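Workshop notebook, Oltwood terminal group
Jan 4, 2022
Entry: W. Moodley

Print this page | E-mail this page
Shares 5 | Comments 2

Gangway 2, passenger counter recheck

Carried over from the last port call. The shore-side counter on gangway 2 read 38 high against the ship's own disembarkation list. Gangway 1 agreed to the person, so the fault is local to 2 and the list is not in question.

Tâm pulled the log from the counter. The surplus is all in the first part of the call, when the coach groups came off. After the coaches left, the two figures track each other exactly. Crew movements are excluded at the card reader and I have checked that the exclusion was switched on. It was.

Working theory is double counting at the foot of the gangway. Passengers stop for the welcome party, step back to let someone take a photograph, and cross the beam again. The counter is set to ignore a reverse crossing only if it follows within 2 seconds. Abimbola watched the Grurov call from the barrier and says people stood there a good deal longer than that.
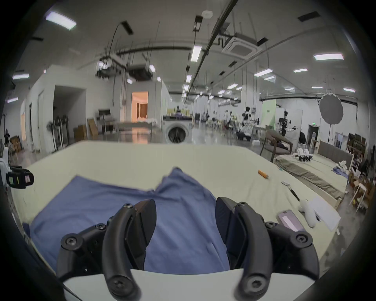

Bench test

Set up the spare beam pair on the trestles at gangway width. Same firmware as the quay unit, same bracket height. Bình and Duyên walked it in both directions.

- Straight through, single file: correct.
- Straight through, wheeled case trailing: correct. Case not counted.
- Through, pause, back, through again inside the limit: counted once. Correct.
- Same with a longer pause: counted twice. Reproduces the fault.
- Two abreast: counted as one. Known limitation, and works against us in the other direction, so the true surplus may be larger than the log shows.

Raised the reverse limit to 64 seconds, which is the highest the menu allows. The long pause case then counts once. Side effect: a passenger going back aboard for a forgotten item, followed down by a different passenger inside the limit, is also netted off. Over a full call I expect this to be small, but we have no figure for it and I do not want to guess one in the report to Betside.

Other option is to leave the setting alone and move the counter up the gangway, above the point where people gather. Mechanically simple. The bracket fits the stanchion without modification. The cable does not reach and the ship would have to agree to it every call, which in Dương's experience means a new conversation with each safety officer.
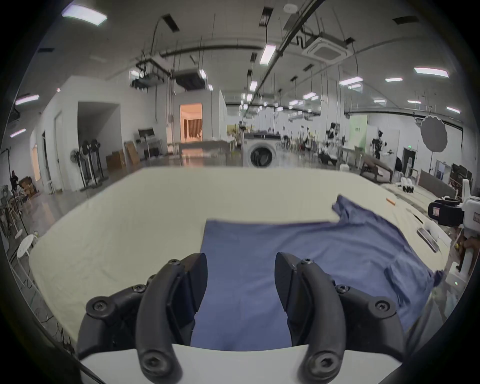 Tâm prefers the move. I prefer the setting for the next call and the move afterwards if the numbers still disagree, as changing both together tells us nothing about either.

Agreed for the next call:

1. Gangway 2 at the raised limit. Gangway 1 unchanged, as reference.
2. Abimbola to keep a hand tally at gangway 2 while the coaches load.
3. Welcome party asked to stand further along the quay, if the agent has no objection. Bình to ring the agent.
4. Duyên to price a longer cable regardless.

Open: whether the January figures already sent to Betside need a correction note. Gangway 2 only. Left with Tâm.

Spare beam pair is back in its case, left-hand emitter has a loose lens cap. Tape for now.

Contact the workshop | © 2022 Oltwood | Back to top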